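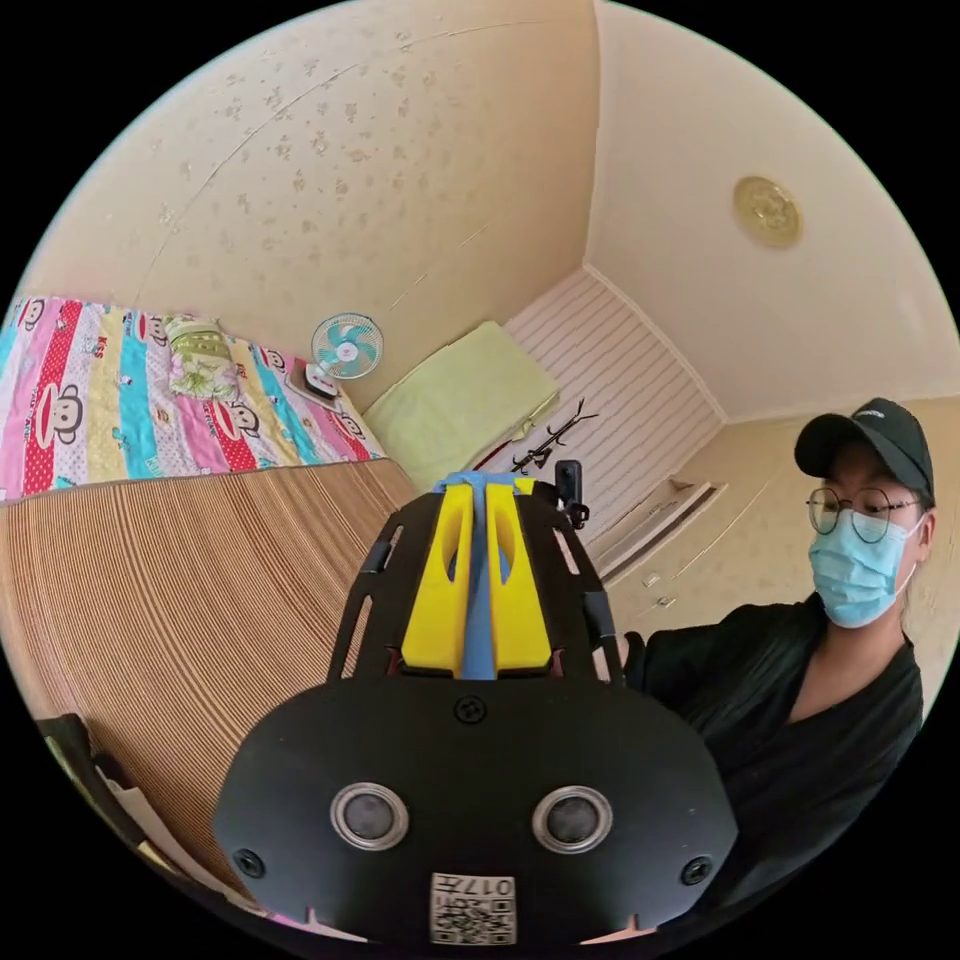
Bedroom session, hand-held gripper with the yellow fingers.

Can any machine fold laundry and make a bed yet, or is it still people doing the work?

Asked in Home Automation, 21 replies hidden, sorted by most helpful

My sister wants to put money aside for a home robot. She has two boys and a washing pile that never goes down, and she has watched a clip of something called the Sirklow folding a towel on a kitchen worktop. The towel was already flat when the clip started. I've asked the seller twice what it does with trousers and had a leaflet back both times.

What I'd like to know is where things really stand. I keep reading that we are two years away, and I read the same thing when my eldest started school. Is there anything on sale that can take a pair of jeans off a bed and fold them without somebody standing over it? She has a budget in mind and I would rather she spent it on a better tumble dryer.

Answer from Yuzhen Hao

Short version: buy the dryer.

Longer version. I spent part of May helping on a job where we did clothes and bedding by hand with grippers like the one at the top of the page. You hold the thing by its handle, squeeze, and the fingers close on the cloth. The recordings are meant to teach a machine how the movement goes. So when an advert says the robot "learned" to fold, ask how many evenings of somebody's life went into it.

Jeans are a pig of a job even when a human is doing the thinking. With two fingers you can't smooth anything. You can pinch a cuff, you can drag, you can lift, and that's your lot. 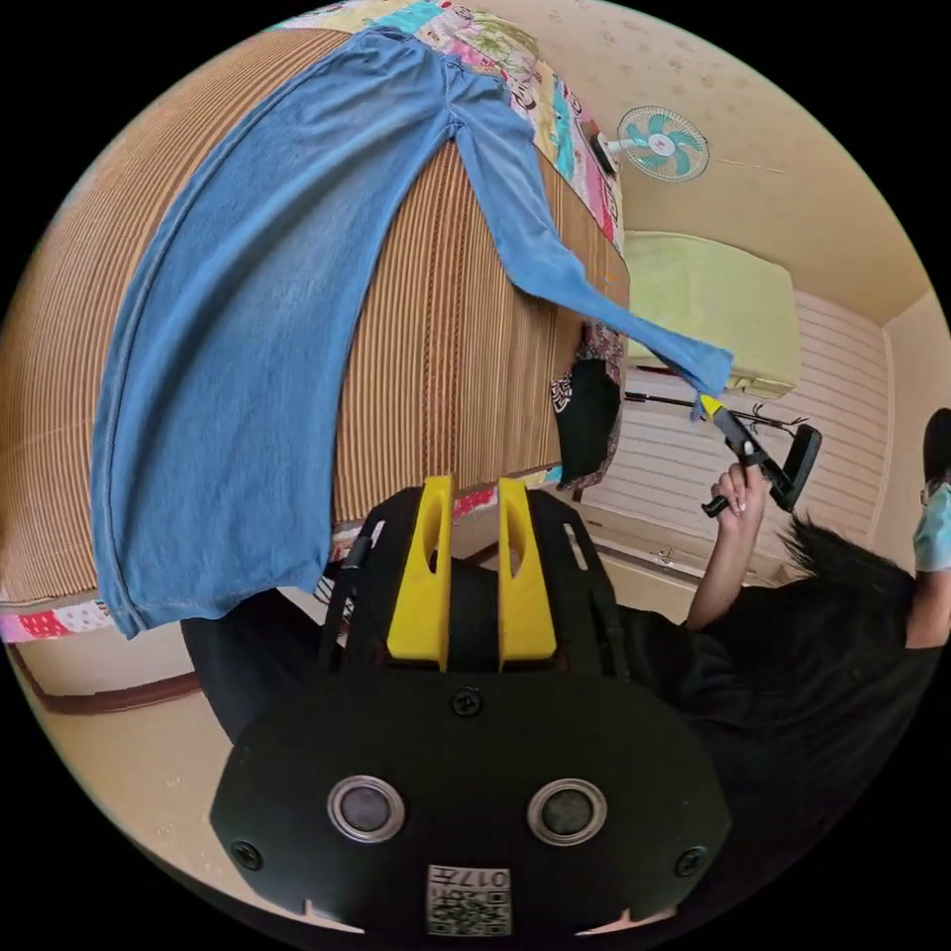

Denim is heavy at the waist and light at the hem, so when you pull one end the other end stays where it is and the leg twists. Your own hands sort that out without you noticing. With a gripper you have to plan for it. Two people working together do far better than one, because one can hold while the other moves — and even then I had folds that my mum would have shaken out and started again.

What I'd want from a seller before parting with money:

A video with no cuts, starting from a heap out of the basket.
Your own clothes, or at least clothes you picked.
The time it took, start to finish. We had a run of 20 garments and I was ready for a lie down.
What happens when it drops something behind the bed.

I haven't seen a seller offer all four.

Answer from derkholm_dad

Disagree a bit. We've got a Clangate arm at work (packing, Derkholm site) and it's fine. It picks 63 boxes in the time I do half that. People said that would never work either, so I wouldn't write off laundry. Give it time

Reply from Yuzhen Hao

A box is the same shape when you pick it up as it was when you looked at it. Lift a shirt or a trouser leg by one end and it turns into a different object, long and thin, with creases that weren't there a second ago.
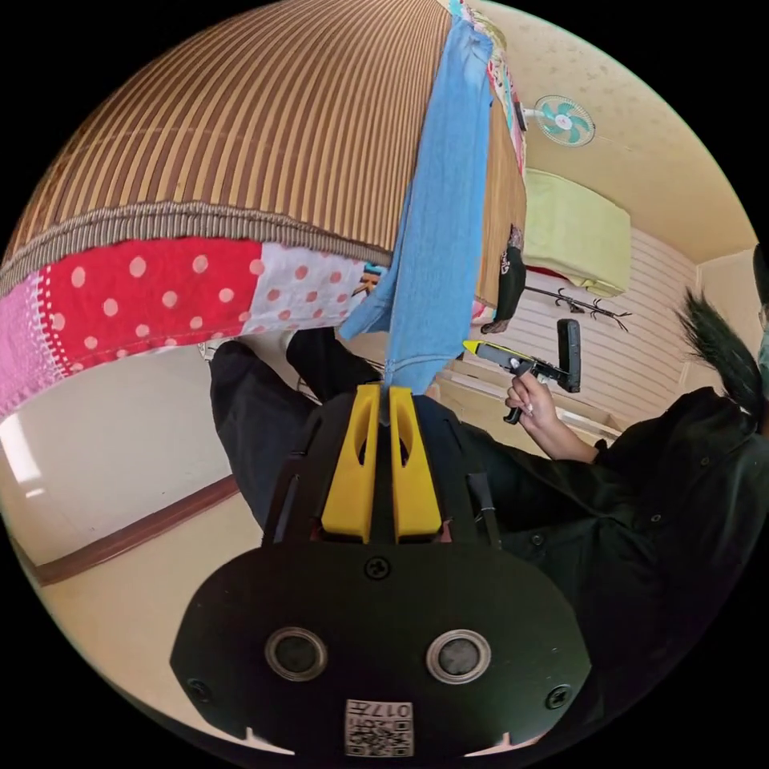
The machine then has to work out which bit it's holding, where the rest has gone, and whether letting go will make things better or worse. I'm not saying never. I'm saying your boxes don't tell us much, and I'd want to see that arm try a fitted sheet.

Answer from Ye

My neighbour has a robot hoover and it eats socks. Does that count as laundry? Anyway get a dryer with a heat pump, cheaper to run. Also the boys could fold their own, how old are they

Comment from the asker

Nine and 12. I've passed that on and it was not well received. Thanks Yuzhen, I've sent her your list and she's going to put it to the Sirklow people before she decides. I'll post what they say if they say anything.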